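Progress report to the Plirkitau small workplaces fund, second half of the grant
From Lensa Moges, Gomau repair and returns, Wolde site
Covering the months up to the end of March

Hello Tsehay, and thanks for letting us send this as a letter again. Hiwot has put the spending on the usual sheet so I'll stick to what's been going on in the workshop and how people are getting on with it.

You'll remember that when we applied, the bench team was spending most of the morning on what we call sort and seat. Returned bits come in from Paltaria in crates, all leads and adapters and extension blocks, and somebody has to untangle them, plug them in, see if they work, unplug them and send them one way or the other. It's fiddly, it's hard on the thumbs, and it was the job everyone swapped out of if they could. The grant bought us the one arm and paid for the training hours, and we promised you nobody would lose hours over it. Nobody has. All 8 people who were on the bench in the autumn are still with us, two of them on slightly different shifts because they asked.

By the end of March the arm had done 457 logged handling runs, against the 2000 we put in the plan. I'm not going to dress that up, we're behind. Some of it is the five weeks we lost waiting for a replacement wrist cable, and some of it is that I guessed the number on a sunny afternoon with a cup of tea in my hand! Sumeya Beyene reckons we should have counted crates and left single items out of it, and I think she's right, so please see the request at the bottom. 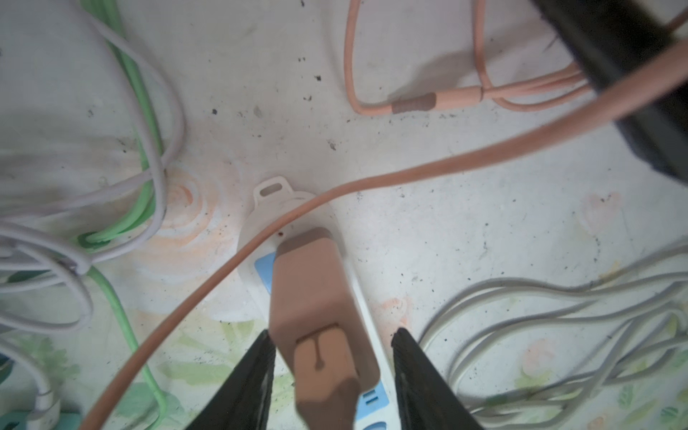 Sumeya Beyene and Sumeya Weldu (yes, both on the same shift, we say Big S and Weldu) have taken over teaching the arm its jobs, and this is the part I'm most pleased about. In the plan that was going to be me and a visiting engineer. We began with the work laid out very neatly, one item on a bare mat, and it got good at that and then fell to bits the moment a real crate was tipped out. So now they practise on a proper muddle. A brown adapter on a white power strip, with pink, green and grey cables looping all over the mat, is much closer to what lands on the bench on a normal morning. The arm has to get a finger either side of the adapter without catching a lead, and Weldu is brilliant at spotting the angle it ought to come in from. She used to do the same thing by hand all day and she just knows.

What has changed for people is a bit mixed, so I'll give you both sides. The sore thumbs are down, and the accident book shows no hand strains since we moved the block testing over. Three of the team have done the first training module and want the second. On the other side, the bench is quieter and a couple of people miss the chat — when four of you were untangling cables you could put the world to rights, and now there are two at the bench and two at a screen. We've moved the tea break so that everybody stops together at half past ten, which has helped. There was also some grumbling early on about being watched, as the arm has a camera on it. We had a long meeting about that. The recordings are used for teaching the arm and for nothing else, they're never used to look at anyone's speed, and that's now written into the staff handbook in one plain paragraph that Big S wrote herself.

Things that still don't work well: thin leads that have knotted, anything with a stiff moulded plug, and our mat. The pattern on it looks nice but it shows every speck of dirt, and we'd like a plain dark one before we do the next round of teaching. It's a small cost and Hiwot has it under consumables.

Pay is the other thing. The two Sumeyas are doing skilled work now and were still on the bench rate until February. We've moved them both up a grade out of our own budget, and I'd like the next application to include that from the start.

Requests for you, Tsehay:

Could we change the target from single runs to crates finished? We'd send you both figures for the first quarter so you can compare.

Could the unspent engineer days go on module two of the training? There are 5 left.

Come and see it if you're passing. Mornings are best, before the Paltaria van turns up and we all have to shift crates.

Lensa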